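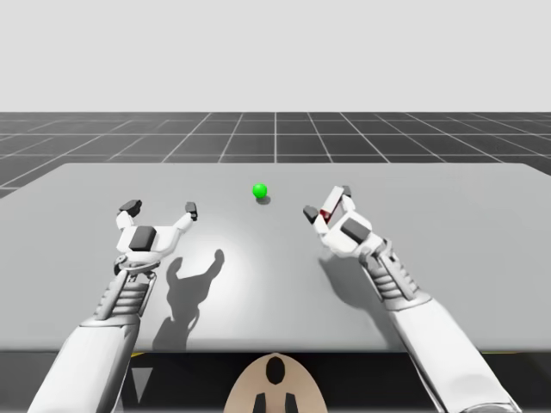
Green ball on a grey table, a white arm to either side.

Lost Property at Turkus

I left my grandmother's umbrella on the night train from Latetov, and I want it known that I was only asleep for one stop. One! I woke up with my face stuck to the window, saw the sign for Turkus, grabbed both bags and my shoes (don't ask) and was standing on the platform in my socks before I remembered the umbrella was still up on the rack.

It was a horrible umbrella. Brown, with a duck's head for a handle, and one of the duck's eyes had gone years ago. My sister had lent it to me on the strict understanding that I'd bring it back by Monday.

So up I went to the lost property office, which at Turkus is at the top of 84 steps, over the old ticket hall. I counted them because there was nothing else to do except breathe. At the top was a hatch, and behind the hatch was a woman eating soup.

"Umbrella," I said.

"Number?" she said.

I hadn't got a number. You get a number from the machine downstairs, apparently, so down I went, and up I came, and my number was 3,635. She looked at it for a long time. Then she finished her soup, wiped the spoon and asked me to describe the item.

I told her about the duck. I did the duck's expression for her, which I'm rather good at, and she wrote something down that was much shorter than what I'd said.

"We've got seven ducks," she said.

Well, I didn't believe her. But she pulled up the shutter and laid them out in a row on the counter, and there they were, seven brown umbrellas with seven duck's heads, and every single one had an eye missing. I went along the row twice. I picked them up and sniffed them. I opened the third one indoors, which got me a look.

There was a payphone on the landing, so I rang my sister and told her everything, the socks included, and asked her how on earth I was meant to know which was ours.
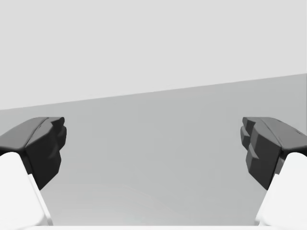 She'd have been disappointed with fewer than seven, my sister said, and hadn't I ever wondered why our grandmother never once came home from Turkus with the umbrella she'd set out with? Which eye was it, she wanted to know. Left or right?

I hadn't the faintest idea. I'd carried that thing through two wet days in Latetov and I couldn't have told you.

"Left," I said.

"Then it isn't ours," she said. "Bring me the one with the right eye gone. And ask if they've still got her hat."

I went back to the hatch. The woman had started on a second bowl, and she didn't look up.

"Hat," I said.

"Number?" she said.

I put my shoes on and went down for another one.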